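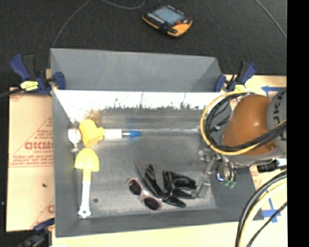 An Open Garden at Bedoya

The sign at the gate promised 60 acres of meadow and a cup of tea. The tea was in an urn behind the potting shed, and you paid for it in coins, which half the line no longer carries. The meadow was easier to find.

Milagros Ticona took on Bedoya when it was mostly lawn, and she has been getting rid of the lawn ever since. She led our group down the mown path herself, at a fair clip, in a straw hat that had plainly lost an argument with a goat. June is the month to come. The oxeye daisies were up to my elbows and the yellow rattle was doing its quiet work of bullying the grass.

A man behind me asked when it would be cut. "When it's finished," she said, and kept walking.

Closer to the house things get stricter. There is a brick terrace, a long border in plum and rust, and a yew hedge clipped so square that I stood up straighter walking past it. The gorse bank, which the map calls Ulex and everyone else calls ouch, separates the tidy part from the rest. I left some sleeve there.

The plant stall sold out of salvias before noon. I came away with a hardy geranium labeled Mirkix, which I can't find in any book I own, and a fern I had no plans to buy. They tell me about 300 people came through, and I believe I was behind most of them at the cake table.

Parking is in the lower field. Wear boots, and take the second turn after Zurkton, since the first one goes to a quarry.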